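October
By Kylie Dunstan
Filed under: Manuals / Heating / Merwood Hydronic Controller

Section 4. Filling, Bleeding and First Start

This section covers the first fill of a closed hot water heating loop fitted with the Merwood controller. Complete Section 3 (Mounting and Wiring) before you begin. Leave the controller switched off until step 9.

Note: The steps apply to single-zone and two-zone systems. For systems with a Broturell mixing valve, set the valve to its middle position and lock it before filling.

4.1 Filling the loop

1. Close all drain valves. Check the low point drain twice; it is the one most often left open.
2. Open every radiator valve fully, including the lockshield valves.
3. Connect the fill hose to the fill port and purge the air from the hose into a bucket.
4. Open the fill valve a quarter turn. Fill slowly. Fast filling traps air in the upper branches, and removing it later can take several hours.
5. Watch the pressure gauge. Stop when the needle reaches the green band.
6. Walk the full length of the pipe run and check each joint by hand. Tighten any weeping compression fitting by one-eighth turn and check it again.

CAUTION: Do not use thread sealant on the Bolger unions supplied in the kit. They seal on a flat washer. Sealant will hold the faces apart and the union will leak under heat.

4.2 Bleeding

7. Start at the radiator nearest the controller and work outward. Open the bleed screw until water runs without spitting, then close it. On two-story systems, finish the lower floor first.
8. Return to the gauge. Bleeding lowers the pressure, so top up to the green band as needed.

Note: Pipes run along a ceiling need a vent at each high point. A run that rises and falls around beams or ducts has more than one high point. Mark each vent on the pipe drawing inside the back cover.
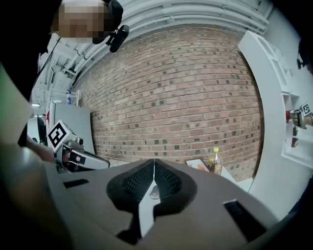

Kylie, the draft should say that ceiling vents are bled after the radiators and again the next morning – the first pass never gets all of it, and the installers call me when the knocking starts. Declan Pearce

The order above has been adopted. Bleed ceiling vents once after step 8 and once more after the system has stood overnight.

4.3 First start

9. Switch on the controller. The display shows the software version, then the loop temperature.
10. Hold MENU until SET appears. Enter a target of 40 °C.
11. Let the pump run at this setting for 21 minutes with the burner enabled. Listen at each radiator for gurgling.
12. If the display shows code 1618, the flow sensor is reading no flow. Switch off, confirm that both isolation valves are open, and repeat from step 9.
13. Raise the target to the design temperature in small steps. Wait for the reading to settle at each one.

CAUTION: Water and pipes may be hot enough to burn. Do not open any bleed screw while the pump is running.

Replacement washers and bleed keys are listed under Fastis spare parts in Section 9.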